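Trevaskis Folding Workbench Review
28 May 2020

I bought the Trevaskis folding workbench in July of last year to replace an old Hundusen that had developed a bad wobble. It has been used most weekends for shelves, a garden gate and a lot of sanding.

Setup is simple. The legs swing out, two catches drop into place, and the top locks with a lever at each end. The first few times took me a couple of minutes. The levers were stiff when new and have loosened up with use.

The bench is rated for 330 pounds. I have not tested that, but it held a solid door while I planed the bottom edge, and it did not shift on a concrete floor. On grass it needs a board under each pair of legs.
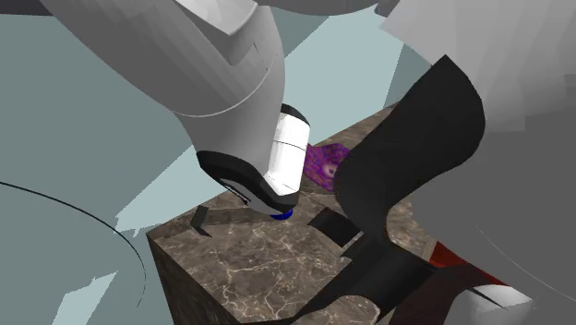
The clamping jaws are the weak part. They open wide enough for most lumber, but one side closes slightly ahead of the other, so narrow pieces go in crooked. I now put a scrap of the same thickness at the far end. The plastic pegs are also too short to hold anything thick. A set from Urnthorpe fits the same holes and grips better.

Folded, it hangs flat on two wall hooks. At just over 20 pounds it is easy enough to carry with one hand.

The instructions are 3 pages of small drawings with no text. The parts list has the wrong bolt size for the feet.

I paid $60. At that price I would buy it again, with the better pegs added to the order.

Javiera Painemal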